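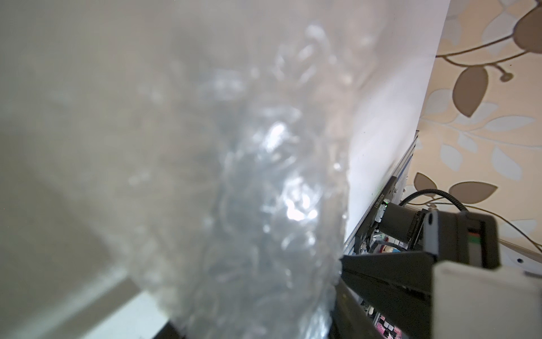
Photo: Ignacio Lagos

What Is Plastic?

Look at the things near you right now. Your toothbrush, your lunch box, the buttons on your shirt and the cover of the TV remote may all be plastic. So are many bags and food wrappers. Plastic is a material made by people, and it can be turned into almost any shape.

What is plastic made of?

Everything in the world is made of tiny bits called atoms. Atoms can join together to make molecules. In plastic, small molecules are linked end to end in very long chains. Scientists call these chains polymers. The word comes from Greek and means "many parts."

Think of a box of paper clips. One paper clip is small and stiff. Hook 500 of them together and you have a long chain that bends and tangles. A plastic bag is full of chains like that, only far too small to see.

Most plastic starts out as oil or natural gas, which come from deep under the ground. Factories heat these and break them into simpler chemicals. The chemicals are joined into chains, and the new plastic is often cut into little beads called pellets. Some plastics are made from plants, such as corn or sugar cane.

How is a plastic bag made?

The pellets are melted until they are thick and sticky, a bit like honey. A machine pushes the melted plastic through a ring-shaped gap, and air is blown into the middle. The plastic swells into a tall, thin tube – like a very long balloon. When the tube cools, rollers press it flat. Then it is sealed across one end and cut to size.

Why can you see through some plastic?

Light passes straight through clear plastic, so you can see what is on the other side. Cloudy plastic lets light through too, but it scatters the light in many directions. Things behind it look blurry or pale. A material like this is called translucent. When clear plastic is crumpled, light bounces off all the folds, and you see bright, shiny spots.

Try it yourself

Hold a sheet of clear food wrap over a page of this text. Can you read the words? Now fold the wrap in half again and again, and look each time. The words get harder to read as the layers add up. Never put plastic wrap or a plastic bag over your face.

Where does plastic go?

Plastic does not rot like an apple core. It can last for a very long time, slowly breaking into smaller and smaller pieces. The smallest pieces are called microplastics. They have been found in rivers, in soil and in the sea.

Some plastic can be melted and used again. Thin bags and wrap often need to go to a special drop-off bin, as they can get wound around the machines at a recycling center. Ask an adult what the rules are where you live.

Words to know

Atom – a tiny bit of matter
Pellet – a small bead of plastic
Polymer – a very long chain of linked molecules
Translucent – letting light through, but not clearly

Written by Facundo Barrientos. Last updated 10 Jul 2023.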